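Automation at the Ollidcombe Packing Centre: Picture Gallery

Durkby began planning for automated packing at its Ollidcombe site in September, following a review of repetitive hand tasks across the packing operation. The work is being carried out with Coritz, which supplies the control software, and Panagiotou, which advises on job design and workplace safety. This gallery is published for employees, their families and members of the Ollidcombe community who have asked what the program involves.

The Centre employs 362 people. Of these, 22 have been directly involved in the program so far, as operators, trainers or members of the workplace consultation group. No position has been removed as a result of the work, and the agreement reached with employees before the program began provides that any change to a role must be discussed with the person concerned before it takes effect.

Box handling was chosen as the first area of study. Fitting a lid to a base is a light task, but it is repeated many times over a shift, and employees in the packing area had reported sore wrists and thumbs more often than their colleagues elsewhere in the building. It is also a task that people do largely by feel. A packer will notice that a lid is sitting a little crooked and correct it without stopping to think. Setting out those small corrections in a form a machine can follow has taken up a large part of the program's time. 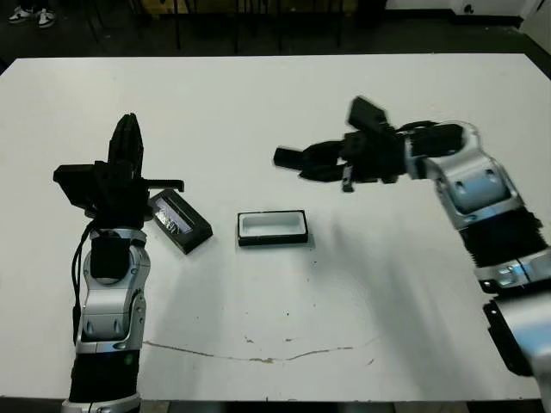

Experienced packers were asked at the outset to describe how they handle lids and bases, which hand they use first, and what they do when a piece arrives at an awkward angle. Their answers differed a good deal. Some steady the base and bring the lid across; others turn both pieces before they begin. The program team recorded 623 separate remarks during these discussions, and they remain the main reference for deciding how the work should be divided between two arms.

Employees also raised concerns, and these were recorded in the same way. The most common related to pace. Packers did not want their own work to be measured against that of a machine, and Durkby has agreed that output figures from the automated work will not be used in individual performance reviews. Other questions concerned noise, access to the work area, and who would be called when equipment stopped outside regular hours. Answers have been posted on the notice boards at both entrances and will be updated as arrangements change.

Training is offered during paid time. The introductory course runs for 3 days and is open to all permanent and casual employees, whatever their present role. It covers safe approach distances, stopping and restarting equipment, and the basic checks made at the start of a shift. No background in computing is required. Employees who complete the course may apply for further instruction in setting up tasks and recording faults.

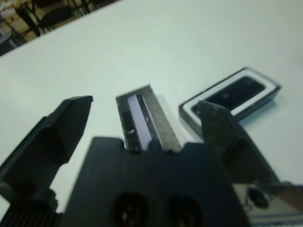

Phones present a particular difficulty. The pieces are slim, the boxes fit closely around them, and a mark on a finished item means that it must be set aside. For this reason the final check on every boxed phone will continue to be made by an employee. Panagiotou has recommended that this duty be shared among the team over the course of a shift, so that no one is asked to inspect for long periods without a change of task.

Supervisors have had to adjust as well. Time once given to filling gaps in the roster is now partly spent on reviewing faults and planning training, and written guidance on these duties was issued to all supervisors in January 2022. Comments on the guidance may be made through the consultation group, whose meeting notes are available on request from the front office.

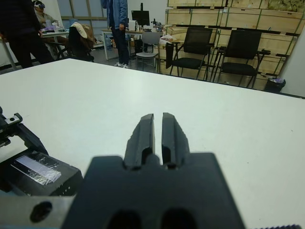 Open gripper fingers over the white tabletop, with people and desks in the room beyond.

The next stage of the program will look at how cartons are moved between packing and dispatch. Employees in dispatch will be invited to information sessions before any equipment is selected, and further pictures will be added to this page as the work proceeds.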